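Forkon Allotment Growing Log: README

Release 2. Plain text notes to go with the data files.

Summary

The Forkon log is a set of sowing, planting and harvest records kept by plot holders on the Forkon allotment site. It covers vegetables, soft fruit and cut flowers grown outdoors or under unheated cover. The records were written on paper cards and typed up afterwards. Release 2 holds 3,908 records from 50 plots. Release 1 held 3,830. The difference is made up entirely of autumn-sown broad beans and garlic, whose cards were filed separately and missed the first time.

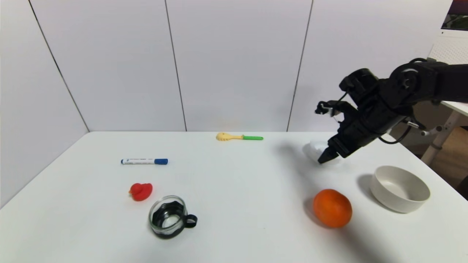 Compiled by the Lenihan Growing Records Group
Typing and checking: Bronudico
Last revised: January

Files

records.csv: one row per sowing or planting. A row is closed when the crop is cleared.
plots.csv: one row per plot, with soil type, aspect and water source.
crops.csv: the list of crop names used in records.csv, with the common spellings that were merged into each.
notes.txt: free text from the backs of the cards, keyed by record number.

All files are UTF-8 with a header row. Fields are separated by commas and text fields are quoted. Dates are year-month-day. Where a card gave only the month, the day field is blank and the column date_quality is set to "month".

Columns in records.csv

record_id: whole number, not reused between releases.
plot_id: matches plots.csv.
crop: matches crops.csv.
variety: as written on the card. Not corrected.
method: direct, module, tray, set, tuber, bare root or cutting.
sown_date: blank for bought-in plants.
planted_date: blank for direct-sown crops.
first_pick and last_pick: dates of the first and last harvest.
weight_kg: total for the row. Blank means not weighed. Zero means the crop failed.
cover: none, fleece, mesh, cloche or frame.
date_quality: day, month or season.

The variety column is the least tidy part of the set. The same potato may appear under its full name, a shortened name and the name of the shop it came from. We left these alone in this release because merging them would have meant guessing. Anyone comparing varieties should read the notes file first.

How the records were made

Each plot holder was given a pad of printed cards and asked to fill in one per sowing. Weights were taken on kitchen scales or on the hanging scale in the site shed. The shed scale reads to the nearest 50 g, so small pickings of herbs and chillies weighed there are poor figures and are best left out of any yield table.
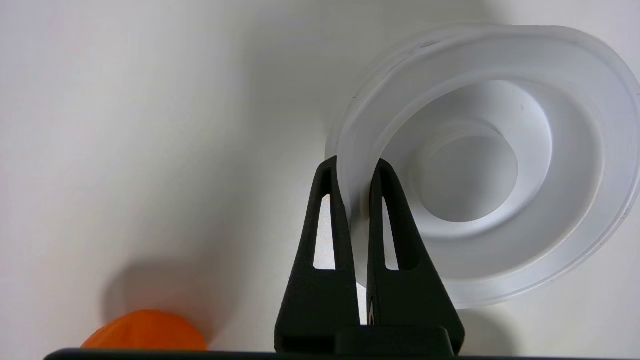
Succession sowings of the same crop get separate rows, even where the plot holder picked from both on the same day. In those cases the weight is entered against the earlier sowing and the later row is left blank. This affects lettuce, radish and French beans most. To get a fair total for these crops, add up by plot and season and do not use single rows.

Cards were typed once and checked once against the paper. Where the typist and the checker disagreed, the checker's reading was kept. Cards that neither could read were dropped.

Known problems

Courgettes are under-recorded after midsummer. Many plot holders stopped weighing them.
Rhubarb, asparagus and other standing crops have no planted_date unless they went in during the recording period.
The Sukgate end of the site floods in wet winters. Losses there show as zero weights with no cause given. Check the drainage column in plots.csv before treating them as pest damage.
Aspect was judged by eye and is given to the nearest eight compass points.
"Squash" in the crop column covers winter squash and pumpkins. Courgettes and marrows share a separate name.

Suitable uses

Sowing and harvest calendars for similar sites, teaching, and simple comparisons of covered and uncovered crops. The set is not suitable for variety trials, as there was no shared layout, spacing or feeding. It says nothing about heated glass.

Changes since release 1

Added the missing autumn-sown rows.
Split "beans" into broad, French and runner.
Moved card-back remarks out of records.csv and into notes.txt.
Corrected swapped sown and planted dates on leek rows.

Terms

Free to copy and reuse with credit to the Forkon log. Plot numbers have been shuffled and do not match the numbers on the gates. Please do not try to match them up.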